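Leave the cables on the outside

I have a small argument going with most of the people who look after robot arms for a living, and it is about cables. They like them hidden. They like them in sleeves, clipped every few inches, tucked flat against the metal so the thing looks like the brochure. I used to like that too! Then I spent a spring keeping a two-armed table cell running, and now I want every cable where I can get a hand on it.

The cell was for clearing dishes. We called it Clikari, and it lived at the back of the Uibo shop, next to a door that never stayed shut. Two arms, one small table, a stack of plates and bowls and mugs, and me with a set of hex keys. My job was to make sure that when somebody came in at nine and wanted to run it, it ran.

In the first weeks of May it mostly didn't. The gripper on one side would drop out in the middle of a reach, come back, then drop out again. I swapped the gripper. I swapped the board behind the gripper. I reseated every connector I could find (there were 36, and I have the list, and I will probably keep the list until I die). The fault was in a cable that had been pulled tight and tied down at the wrist by someone with very neat habits. Each time the wrist rolled all the way over, the cable had nowhere to go, so it tugged at its own plug.

I cut the ties off and gave it a big ugly loop. No dropouts after that one, and I've been a loop person ever since.

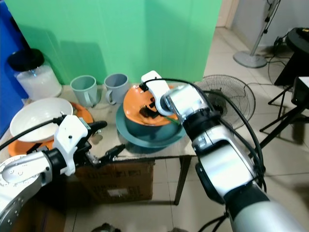 JUKPORT, 8 August 2026

So, the loops. Look at the ones over the top of the right arm, running from the wrist back along the arm and down. It's not pretty. A visitor from Stomerel told me it looked like a kitchen drawer. But the wrist can turn, the gripper can push down on a plate, and when I want to check a cable I can see it and pinch it along its length without taking off a single cover. Taking off covers is how small screws get lost, and I have lost 12 of them on that tile floor.

The fair point on the other side is snagging. A loose cable can catch on something, sure, especially with two arms working over one little table. The one from the left wrist passes in front of the big white bowl, and I keep an eye on it. My answer is to jog both arms slowly through their widest reach every morning and watch the cables, not the fingers. It takes 20 minutes and a coffee. If a loop swings too close to a mug, I move its anchor point and go again.

I also have feelings about the table. People want a proper surface, something machined and flat. We use a sheet of cardboard! It gives a little when a fingertip comes down too low, it keeps the bowls from skating, and when it gets gross you throw it out and cut another one. I've seen someone spend a week choosing a rubber mat for the same job, and the mat curled at the corners.

Same with the dirt. If the cell is meant to deal with dirty dishes, then the plates need food on them while you're setting it up. A clean plate and a plate with scraps on it don't grip alike, and I would much rather learn that on my own time. It does mean wiping the fingers down at the end of the day, and checking the pads, and I'll admit I skip it when I'm tired and regret it the next morning.

Would I do all this on a line that runs through the night? Probably not the cardboard. The loops, yes, maybe with a light spring to hold them up. I brought this up at work and got told, kindly, that customers judge a machine by its wiring. Maybe they do. I'd still like the customer to stand next to me for one morning while I hunt for a bad plug under a nice tidy sleeve, and then pick.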